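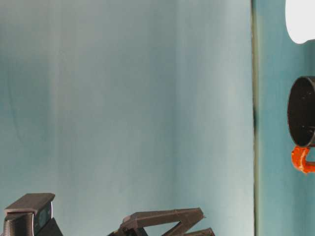 Black cup and orange handle beside the teal backdrop panels.

About Traltis

Traltis is an independent supplier of cups and small tabletop wares to canteens, schools, village halls and places of work. The company was formed in January by the joining of two older businesses, Fodari and Thaweesak, both of which had dealt in catering goods for many years. Fodari was known chiefly for its paper cups and Thaweesak for reusable ware, and the present catalogue still reflects that division.

We employ eight members of staff and at present hold accounts with 74 customers. The greater number of these are modest establishments which order the same goods several times a year. We are content with business of this kind, and our terms have been drawn up to suit it. There is no joining fee, and an account may be closed at any time by letter or by email.

Our work

The company does not manufacture. Goods are bought from makers in quantity, divided into smaller lots and sent out under our own order numbers. A customer who requires one sleeve of cups may purchase one sleeve, and is charged at the sleeve rate printed in the catalogue. Mixed cartons are available on request — the form for these is at the back of the catalogue and may also be had from the office.

Before an article is entered in the catalogue it is handled and looked at closely. Staff consider how a cup sits in the hand, whether the rim is evenly finished and whether one cup comes away cleanly from the next in the stack. Notes are kept on each article and are reviewed when the maker alters the pattern or the material. Where an article is withdrawn, customers who have ordered it in the past year are informed in writing and a substitute is proposed at the same price. 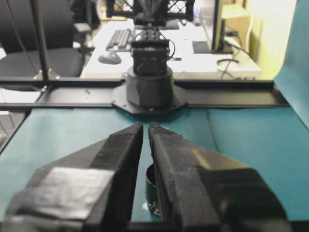 The teal work surface and the backdrop rising at its far right.

Colour is a matter on which we are often consulted. Plain white and plain black remain the most frequently ordered, and both are held in stock throughout the year. Schools tend to prefer something brighter, and for some years Thaweesak kept a small range in orange for this reason. That range has been retained, although certain sizes are now supplied to order only and require a longer period for delivery.

Customers are reminded that shades may differ slightly from one batch to the next. Those who need a close match across a large order should say so when ordering, in order that the whole quantity may be drawn from a single delivery.

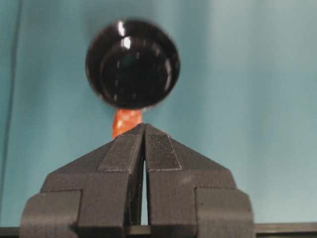 Orange-red piece with a mottled texture, and a glossy black sphere.

Samples

Samples are offered without charge to account holders, up to three articles in any one request. They are intended for use and need not be returned. We recommend that a paper cup be tried with the drinks in which it will ordinarily be served, and that a reusable cup be put through the customer's own washing arrangements before a full order is placed.

Our sample service was begun under Fodari and was limited at first to paper goods. It has since been extended to the whole catalogue, with the exception of serving trays and lids above the largest standard size. 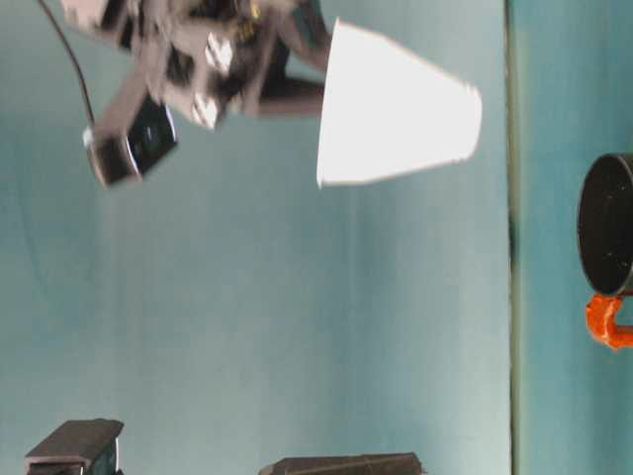 White paper cup, held on its side.

Irnis wrote to us that the plain cups had suited their tea counter very well, but that the sleeves were awkward to open in a hurry and a tear strip would be welcome. The suggestion has been put to the maker. Remarks of this kind are always read, and a written answer is given to each.

Orders and enquiries

Orders are accepted by post, by email and through the account page. Delivery charges are set out on page 2 of the catalogue. Goods damaged in transit should be reported with the order number and the number printed on the outer carton.

Page last revised 22 May 2025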